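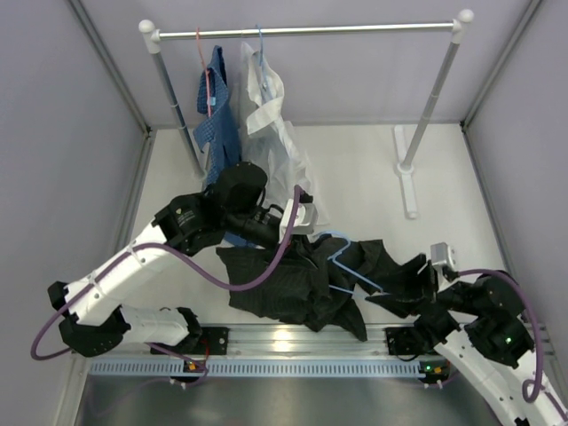

Two Ceremonies, One Site: Notes from the March Wedding at Clodberg

Members have asked for the working details of the wedding of Marwa Amrani and Emiliano Manzano, held in March at the Clodberg estate. The couple held a civil ceremony at midday and a traditional henna and procession evening on the same site. The notes below cover schedule, layout, sound, catering and paperwork. They were put together from the run sheet and the debrief call.

Guest numbers

The civil ceremony was limited to 64 guests, the posted capacity of the walled courtyard. The evening was open to the wider families and was planned for 1000. The two guest lists were kept in separate files with a shared key column, so that a change of name or diet in one could be carried to the other. The files were locked at noon the day before. Requests after that went to the door team on paper.

Invitations for the evening were issued by household. This suits the families' custom but makes headcount harder to fix. The reply card asked for the number of adults and the number of children in two boxes, and cards with only one box filled were followed up by phone. Allow two weeks for this step. One week was planned and it ran over.

Schedule

The civil ceremony began at 12:15 p.m. and the signing was complete by 12:50 p.m. Lunch for the smaller party was served in the east room and cleared by 3 p.m. Evening doors opened at 5:30 p.m., and the procession left the gatehouse at 6:40 p.m. against a planned 6:15 p.m.

Most of the delay came from the drummers' bus. Szabó ran the shuttle from the overflow parking lot on a fixed loop, and the drummers had been booked onto the same vehicles as guests. At a site with one access lane, performers should have their own vehicle and a call time at least 45 minutes ahead of the first guest shuttle. Szabó has since changed its booking form to list performers on a separate line.

The couple changed clothes twice, once after lunch and once after the procession. Both changes were entered on the run sheet at 30 minutes. The first took 25 and the second took 50, mostly for hair and jewelry. A second change in the middle of an evening program should be given a full hour, with music or a meal course placed over it.

Layout

The main tent, supplied by Dindisard, has a floor area of 3000 square feet. It was used for the procession arrival, the seated families and the stage. The rest of the guests were placed in the great hall, which opens onto the tent by two double doors. Both pairs of doors were pinned open for the evening, and a steward was posted at each.

The aisle was set at eight feet wide for the procession and closed down to five feet after the couple had reached the stage. Chairs for the closing rows were stacked along the tent wall beforehand. This worked, but the stacks blocked a floor power box that the lighting crew needed at 7 p.m. Mark floor boxes on the seating plan as well as on the electrical plan.

The stage was 16 inches high with a single step. Older relatives had trouble with the step when going up to greet the couple, and a ramp was brought from the hall at 8 p.m. A ramp should be specified from the start wherever greetings take place on the stage – it also shortens the line.

Sound

The civil ceremony used one lapel microphone on the officiant and a handheld on a stand for the vows. No amplification was used for the signing. For the evening, the tent and the great hall were run as two zones from one desk, with a short delay on the hall speakers. Announcements were made in three languages. The order was printed on a card at the desk, and each speaker had a mute cue.

The drums were not miked. Levels in the tent were high enough without it, and the site's noise condition calls for amplified music to end at 11 p.m. The condition does not mention unamplified instruments. Planners should ask for a written reading of this point before the contract is signed, as site managers differ.

Catering

Firnetti served both meals. The evening meal was sent out by zone, tent first, with a gap of 20 minutes before the hall. Some guests moved between zones in that gap and a number of tables in the tent were served short. Numbered table cards carried by the servers would have caught it sooner. Tea and sweets were laid out at four stations after the henna, and no lines were reported there.

The henna artists worked from two tables near the north door. Lighting at that end was too low for fine work until two stand lamps were added. Paste, cotton and tissue were supplied by the artists. Covers for the chairs and floor were the planner's responsibility and should be listed in the inventory.

Paperwork and fees

The marriage license was checked by the officiant one week ahead and again on arrival. Both witnesses brought photo ID. The second event needed no license, but it did need a separate entry on the insurance certificate, as the policy had been written for a single event with a stated start and end time. The site charged 1295 dollars for the changeover between the two, covering cleaning and the reset of the east room. This charge was in the rate sheet and had been missed in the first budget.

A blank copy of the run sheet, with the two guest list templates, is available from the newsletter desk on request. Please state whether you need the letter or legal size.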